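The Table Stays

When Encarnación Segura moved her workshop out of the old feed store in Gilchrist, she got rid of the filing cabinets, two couches and most of the lamps. She kept the tables.

Segura has been designing and refinishing work tables for 18 years, mostly for people who spend the day standing at them: bakers, tailors, framers, a clock repairer in Fumstead. Her shop, Puvine, has never sold a chair. "People ask me for a matching set," she says. "I send them down the street."

Her customers tend to arrive with a height problem. Kitchen counters are built to a standard that suits a fairly small share of the people who use them, and most store-bought desks are lower still. A tall baker kneading at a low counter will feel it in the lower back by noon. Segura measures from the floor to the bent elbow, with work shoes on, and goes down from there depending on the job. Dough needs a lower surface than pie crust. Fine sewing needs a higher one than cutting cloth.

Color is the second conversation. She steers most clients away from dark tops, which show flour, lint and every scratch, and away from bright white, which tires the eyes under strong light. What she likes is a pale gray. 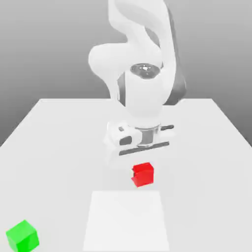
A pale gray tabletop in a computer rendering.

The Brimia, her best-known table, came out of a job for a bookbinder who needed to walk all the way around the work. It has a single center base and no drawers. The first version wobbled. Segura rebuilt the base three times before she let it leave the shop, and the bookbinder waited 11 months for it – without complaint, she says, though he did call every November to ask about the invoice.

Some 1,997 tables have gone out the door so far, by the count in her order book. A few come back for sanding, usually after 8 years or so of hard use. She does the work herself, in the mornings, before the phone starts. The tailors want theirs back the same week. The bakers bring theirs in over the summer, when the ovens are off and there is room to get the table through the door.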